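Galindo wagon: infotainment keeps rebooting, dealer wants to swap the whole unit
Cars > Owners > Electrical and Audio

tallgrass_dan
Jul 30, 2019
So my Galindo wagon just rolled past 76 thousand miles and the touchscreen has started restarting itself. It'll be fine for a week and then it goes black in the middle of a song, shows the logo, and comes back with all my radio presets gone. Dealer in Trindungate looked at it for maybe five minutes and said it needs a complete head unit, new, coded to the car, and the backup camera module "while we're in there." I just about fell over at the price. Anybody been through this?

mrs_overdrive
Yep, mine did it last November. Is it worse when you first start the car? Mine only did it in the first 10 minutes of driving, and then it behaved for the rest of the day. Ended up being the battery. I felt pretty dumb because I'd already bought a used screen off a guy two towns over (still have it, if you want it!).

tallgrass_dan
No pattern that I can see. Battery is from last year and the shop tested it good.

Elba Daza
Please don't let them sell you the camera module unless the camera is acting up too. They're separate parts and separate fuses on that wagon. I'd ask for the software update first. Mine was 8 versions behind and the service guy told me there was nothing available, so I had him walk over and look it up while I stood there. Took them an hour and it hasn't rebooted since spring.

piston_broke
The update did nothing for me, just saying. Same wagon, same year. It rebooted on the way home from getting the update. What fixed it was reseating the plugs behind the screen. You pull the trim (plastic tool, go slow, the clip by the vent WILL snap) and there are two connectors back there that work themselves loose.

Kasun Jayawardena
I'm with piston_broke. People forget these things are just little computers with a bad suspension ride. I've been fixing PCs longer than cars, and the first move is the same either way: open it up, get a look at the boards, push the connectors home, then start blaming parts.
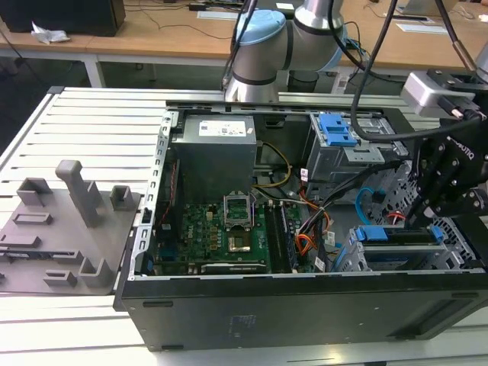
Tower on its side with the panel off, CPU socket open

You don't need much to do the dash version. Disconnect the negative first, wait a bit, and take a phone picture of every plug before you touch it. If it's still rebooting after that, fine, start shopping for a unit. But get it from a Rolarlow or a breaker, I wouldn't pay dealer money for a wagon that age.

mrs_overdrive
Hmm, I don't love telling people to pull their dash apart over a maybe. I broke two vent clips doing mine and it rattles to this day. Elba's idea costs an hour of sitting in a waiting room with bad coffee.

piston_broke
You broke two clips because you used a screwdriver, you told us so in the other thread lol

mrs_overdrive
It was a butter knife, thank you very much.

Elba Daza
Dan, what version does yours show? Settings, then the little "i" at the bottom, then hold it down until the second page comes up.

tallgrass_dan
Just went out to the driveway. It says 11 and then a bunch of letters. It rebooted while I was reading it, of course.

Elba Daza
That's old. I'd call a different dealer, the one out by the Prorkesach warehouse was decent to me.

Kasun Jayawardena
Do the update, sure, but check the ground strap behind the glove box too. Ten millimeter bolt. Mine was finger loose.

tallgrass_dan
OK, calling the other dealer in the morning and I'll check the ground tonight if it cools off out there. mrs_overdrive, hang on to that screen for me a little longer, and what do you want for it?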